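Ticket: dryer not heating, stops at 38 min
Logged by: Eimear Keane
Unit: Hedlund vented dryer, bought 2006
Status: open

Load goes in, drum turns fine, no heat. Stops with 38 on the display every time. Lint filter cleaned, no change.

Reset at the wall, left off over lunch. Same again.

Valter Grønli - back panel off, vent hose was squashed flat behind the laundry cupboard. Straightened it. Heat for one cycle then nothing. Thermal cutout reads open on the multimetre. Element looks ok, havent tested properly.

Part ordered from Rarinex, they reckon September. Don't run it on heat till then pls. Cool air only, small loads, synthetics. Towels go on the line.

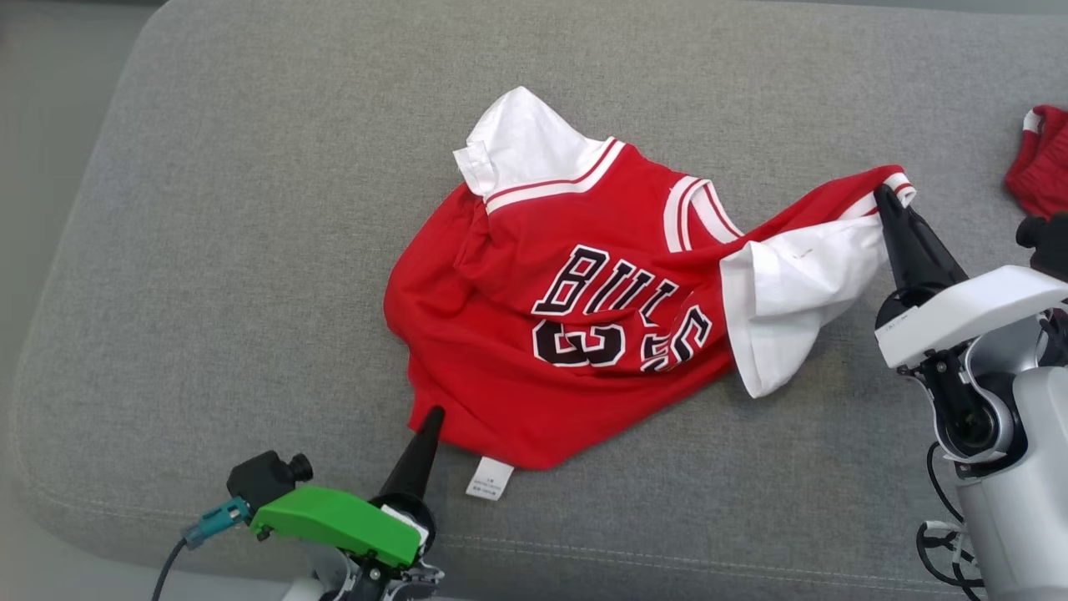
Last updated: September, 4:10 pm by E. Keane

Bulls jersey - cool air only for that one too, inside out so the lettering doesn't crack. Nothing with printing on it goes near heat even once the cutout's in.

Valter to check the element when the part turns up. Rarinex want the old cutout back, keep it in the bag.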